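# Walking the Gbeho Road: A Survey of One Narrow Street

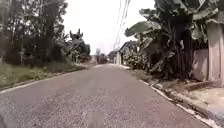 *Figure 1. The survey road, looking along its length. No lane markings are painted on the surface.*

## What we set out to do

Our group picked the Gbeho road for the Transide unit because two of us use it to get to class. The question was simple: how do people on foot share a road that is wide enough for one car? We looked at a 300 metre stretch and kept to the surface, the edges and the planting.

## Method

We split the stretch into 15 metre sections and walked each one twice, once in each direction. At every section we wrote down the state of the asphalt, the width of the grass verge and whether a person could step off the road easily. Counts of walkers and vehicles were done on a Friday afternoon, in one session of 90 minutes. We used the Niron recording sheet from class, with one extra column for shade.

## What we found

The asphalt is grey and coarse, with the gravel showing through. It looks slightly worn and has faint patches, but we didn't mark any section as unsafe to walk on.

The left verge was the main interest. It is grassy and slopes gently down to the road, with bare soil in places, and a low, light-coloured curb runs along the edge. The verge gets narrower further along — this is where most walkers moved onto the asphalt. Tall trees stand on the same side at the near end, then shrubs and a bushy tree with a spiky crown. We couldn't identify that one.

During the count, 10 vehicles came through. Drivers mostly slowed down for people on foot.

## Problems

Our tape was too short for the sections, so we borrowed a wheel from the Rernholm group and had to redo the first four. The shade column was filled in differently by each person and we left it out of the results.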